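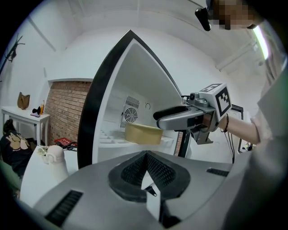

Unit 4: Storing Food in a Small Refrigerator

Course notes, Food Handling Basics, Dernwood Adult Education

Reading before class: Montoya handout, the section on cold storage.

A mini refrigerator has one small space to work with, so what goes in and where it sits matters more than in a full-size unit. The one in the photo has smooth white walls, a fan grille on the back wall and a ridged shelf along the bottom. A kraft-paper bowl is being held in front of the shelf.

Air movement
Leave a gap between food and the back wall. A fan grille blocked by a bowl or a box cannot move air around the cabinet. Ridges in a shelf let some air pass under the container, but a soft paper base can sag into them if the food is heavy.

Paper bowls
Paper bowls are fine for short storage. They are a poor choice for anything kept overnight — the rim softens and the lid stops fitting. Move leftovers to a rigid container with a tight lid. Hold a full bowl low on the sides, and set it down flat.

Loading order
1. Wipe the shelf and let it dry.
2. Put the tallest containers in first, toward the sides.
3. Set open or soft containers in last, at the front.
4. Close the door and check that the seal meets the rim all the way around.

For next time: draw the inside of your own refrigerator and mark where the air comes in. Bring the drawing to the Malthorpe room by 10.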